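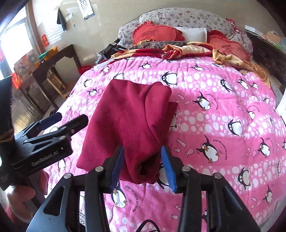 Speaker notes: What does a folding score measure?
Tapio Kinnunen, 6 Jul 2018

Opening (keep it short)

Thank the organisers. Say up front that I like this method and use it. My quarrel is with the headline number.

The claim goes like this. You put a gripper in each hand, do a household job in a real bedroom, and the recordings teach a robot arm to do the same job. The Skirlow paper used 769 recordings of cloth folding and calls the result "general". Pause on that word.

What the recordings give you

Finger positions, jaw opening, and a view from the tool itself. That view is wide and bends the edges of everything. On a patterned quilt it picks up plenty besides the cloth: dots, penguins, a line of French. The dark red piece is easy to tell from bright pink. Ask the room how they'd feel about a pink cloth on the same bed. Wait for an answer, don't fill the silence.

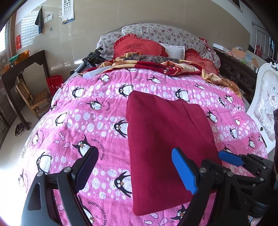 Where I get off the bus

Of the 769, Skirlow scored 369 as clean folds. The scoring was done by the people who did the folding. Jääskeläinen asked in April for the scoring sheet and got a one-page summary.

"Folded" was defined as roughly rectangular. A wrinkle along one edge passes. A loose flap might pass, depending on who is looking. I'd want two scorers who don't talk to each other, and I'd want the disagreements printed.

Then the Wavar rerun. Same behaviour model, new rooms, and they report it "held up well". No table. I've read that sentence more times than I'd like to admit.

If someone brings up Firnel: yes, they have 3000 recordings. Ask how many beds. More hours over the same quilt won't settle anything about other quilts.

What would change my mind

Hold out whole rooms, and don't mix clips from one room into both training and testing. Swap the cloth colour. Publish the failures with the tool view attached. Report the human's own fold rate with the grippers on, as that sets the ceiling.

Skip the cost slide if we're past the halfway mark.

Questions. Repeat each one for the back row.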